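Subject: Re: [booklist] page counts and the Verbeke history

2026-06-19

On the page count first. The Trumach edition of the Verbeke has 323 numbered pages, and the index falls outside that. The Dulum reprint drops the index and resets the notes at the foot of the page, so citations from one will not match the other. When you cite, give chapter and note number.
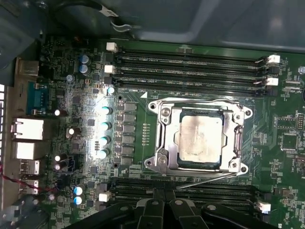

Kaiwen Bai

The earlier message asked:

> Does the book cover the guilds before 1380, or does it start
> with the cloth revolt? The catalog entry says "late medieval"
> and nothing else. I would also like to know if the maps are
> the same in both printings.

It starts before the revolt. Chapters one and two deal with the weavers and the dyers, mostly from tax rolls, and the year 1380 comes up first in chapter three. The treatment of the dyers is thin - four pages, and two of those are a table of fines. For that trade I would still go to Drididell, whose chapter on the river workshops prints the ordinances in full.

The maps are the same plates. In the Dulum reprint they are reduced to fit the smaller page, and the street names inside the walls are hard to read.

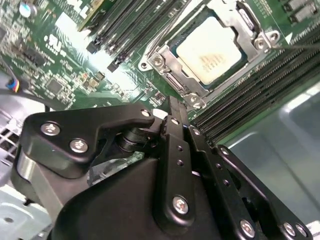

The plan of the harbor suffers most, and the scale bar was not corrected for the reduction, so do not measure from it.

One error is in both printings. The note on page 200 gives the wrong roll number for the toll accounts. The list of sources at the back has the right one. I reported this to Trumach in April and have had no reply.

> Is the paperback worth waiting for?

If you need the index, no. The paperback follows the Dulum text.

K.B.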